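Skatholm notebook, workshop bench, Saturday

Started just after nine with a fresh cup and a list far too long for one day. Glad I did, though, because the tape-and-coaster sorting I've been putting off since August finally got going, and it's turning out to be the most satisfying bit of bench work I've done all month!

Background for whoever reads this after me: we've got drawers of small round things that all live on the white table at some point. Tape rolls, coasters, mugs, jar lids, a couple of orphaned bungs. The Quintela inventory sheet calls every one of them "round, misc", which is no use to anybody looking for tape. So I'm giving each a proper line with a short note on what it's like to handle and where it goes home to.

Red tape first. I love this stuff. It tears cleanly by hand, sticks to the table without lifting the finish, and you can spot it from the doorway. 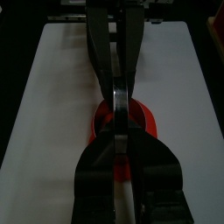 The core is the part worth writing down. Our older rolls have a cardboard core that goes oval if it's been sat under anything heavy, and then it won't spin on the Skoladero dispenser at all. The newer ones hold their shape beautifully. I've put the ovals in the left-hand drawer for hand use only and pencilled an O on each. Entered under 1307 in the sheet, colour red, and please, please keep the colour in the name this time.

Had a go at measuring stick as well. Stuck a strip down, weighted the tail with the 1000 g brass weight, left it for 90 minutes while I did the labels. No creep that I could find with the steel rule. Brilliant! Will repeat with the blue when the order from Stellesus turns up (they've said next week, we'll see).

Coasters and mugs after smoko. The red silicone coaster is my favourite thing on the list. It doesn't skate about on the white top the way the cork ones do, and a stainless mug put down on it a bit carelessly makes barely a sound. The tin-lid clatter in this room has been driving us all mad, so that alone earns it a line. Silicone also rinses clean under the tap, whereas the cork ones are frankly growing something.

Still to settle is whether the mug and coaster get listed as a pair or as two separate items. I'm leaning towards a pair, as they're always fetched together.

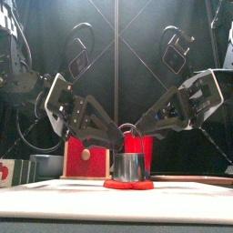
Maricruz Tlapale reckons they should stay separate, on the grounds that mugs wander off to the tearoom and coasters don't, and a pair with one half missing is a nuisance at stocktake. Fair point. I'll list them separately with a cross-reference, and the mug gets a strip of the red tape on its base so it finds its way back.

To do: blue tape test, bin the cork, find the lid for the bung jar.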